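Kermani Outback Mail Run Display Kit

Travelling display for libraries, museums and local history rooms
Made by Poltar, distributed in Australia by Provow

The Kermani kit tells the story of the inland mail runs in a form that a small venue can put up without special tools. It covers the contractors, the vehicles, the stations along the track and what people ordered from town, which ran from flour and tractor parts to hats and the odd piece of jewellery. 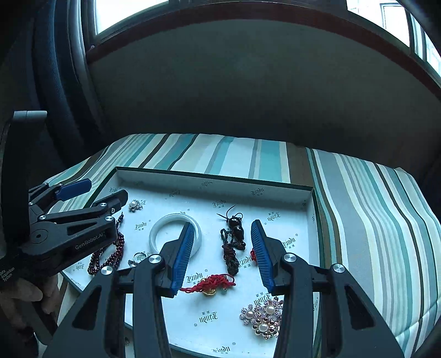
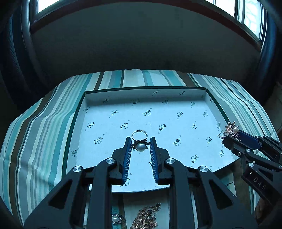

A white bangle and a pearl ring, with the black grippers.

What is in the kit

12 printed fabric panels, each on its own aluminium frame
3 folding table stands
1 wall map of the mail tracks, in two halves
1 sound post with recorded readings from drivers' letters
1 folder of reproduction waybills, telegrams and store dockets
1 venue manual, including floor plans for small and large rooms
2 wheeled transport cases

The panels

The panels are printed on one side and can stand in a row or back to back. The text was written by Uriel Ledesma, who spent two winters going through station diaries and contract papers. Each panel has a main story of a few paragraphs, a column of shorter notes and a line at the bottom giving the source. Type is large enough to read from a wheelchair or from behind a pram.

The early panels deal with camel strings and buggies. The middle group covers the changeover to motor trucks, the sand crossings and the big floods, when mail was carried over the creeks by boat. The last group looks at the end of the ground contracts on some routes and the start of the air service. Panel 7 is about the women who ran the bush post offices and is the one most often asked for as a separate print.

The map

The map shows the main tracks, the bores, the river crossings and the stations that took mail. It was drawn by Jozefína Bednárik from old survey sheets. Distances are in miles, as the drivers wrote them, with kilometres in the margin. The two halves join with a magnetic strip. Please do not use tape on the face of the map.

The sound post

The post has one handset and a row of buttons. It plays 7 readings, the longest of them being a letter about a broken axle and a night spent waiting for help. It runs from a normal power point. A battery pack is available on request. Volume is set with a key kept in the lid of the smaller case.

Space and set-up

The full kit needs a room with level flooring and a clear doorway. Two people can put it up in a morning. Venues with less space can leave out panels 10 to 12 and the map without losing the thread of the story. The frames are for indoor use only. They will blow over on a verandah.

Lighting is not supplied. Keep the panels out of direct sun, as the red inks fade first.

Hire

Hire is $600 for a four-week booking, plus freight. Schools and historical societies may share a booking if both venues are in the same council area. Bookings for the dry season fill early and are normally closed by March. The hirer is responsible for insurance from the time the cases are signed for until they are collected.

Purchase

The kit can also be bought outright, printed to order. A buyer may replace one panel with local material. Send text and scans with the order, along with written permission from the owner of any photograph.

Add-ons

Flollus activity pack for primary students: sorting a mailbag, reading a waybill, planning a load for a truck
Spare frame feet, set of four
Replacement handset for sound post
Extra folder of reproduction documents

Care

Wipe frames with a damp cloth. Fabric panels can be taken off and cold washed by hand, then dried flat. Roll them with the print facing out. Do not fold.

Missing or damaged parts should be noted on the checklist inside the larger case before it is sent on to the next venue.

Product code: Kermani OM-3
Enquiries: Provow display hire desk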